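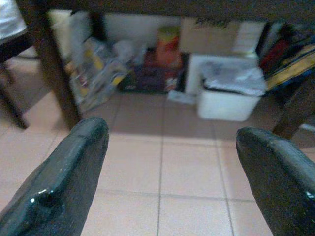 Kavari Kitchens is happy to announce that its home baking workshops are coming back to Clandenach this November, and that everyone from nervous beginners to lifelong bread makers is invited to come and spend a few hours with us. We have given a good deal of thought to the rooms as well as the recipes, and we wanted a home kitchen with a proper place to sit down together afterward. The dining end has a dark wooden table standing on big square tiles in a soft beige-pink, and a good floor for flour is one you can sweep in a minute and forget about. Guests are welcome to come in their slippers!

The workshops began as a favor to neighbors and have grown every season since. Last year we welcomed 2,535 guests across all of our locations, and a great many of them wrote to ask when Clandenach would have its turn again.

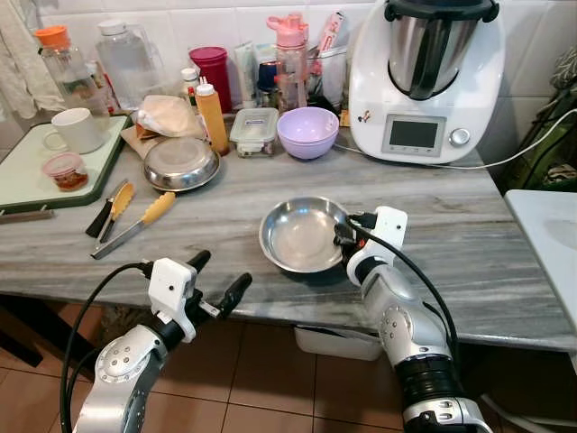
Each session is limited to 38 places and runs for 2 hours, starting at 10 in the morning, with small groups taking turns at the counter so that everybody gets their hands into the dough. Aprons, ingredients and a printed recipe booklet from Quaye Press are included in the price, and so is a pot of tea.

"People tell me they can't bake, and then they tell me they've been using their grandmother's recipe for years," said Rekha Dhillon, founder of Kavari Kitchens. "I want them to come in, find a bowl, make a bit of a mess and have a lovely morning. If the first flatbread comes out shaped like a boot, we eat that one too." 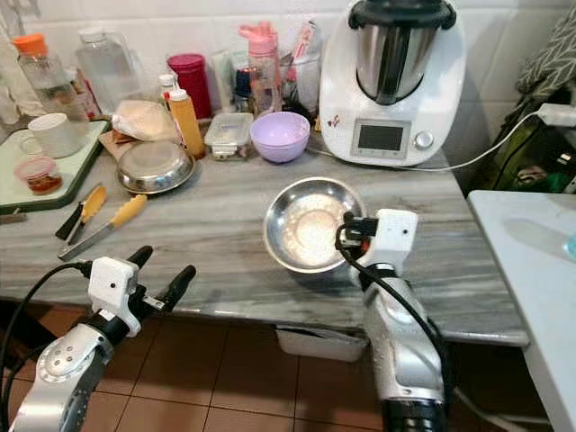 The opening class is all about getting comfortable with a simple mix before anybody worries about shaping or timing. We like to work the way most of us work at home, with the squeeze bottle, the lidded container and the lavender bowl lined up at the back of the marble and a plain stainless steel bowl in the middle for the pale, floury beginnings of things. The food processor stays close by for those who like a little help, though Rekha will happily show you how to manage with a spoon.

Later classes move on to filled breads, quick sauces and a seasonal cake, and guests may book one class or the whole series. Our friends at Zustix are kindly supporting 200 reduced-price places for students and retirees, which can be requested when booking.
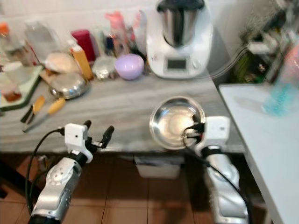
The counter at Kavari Kitchens, with food processor, steel bowl and yellow-handled utensils.

Booking is open now through the Kavari Kitchens website or at the front desk in Clandenach. Please let us know about any allergies when you reserve your place, and do bring a container with a lid for taking your baking home.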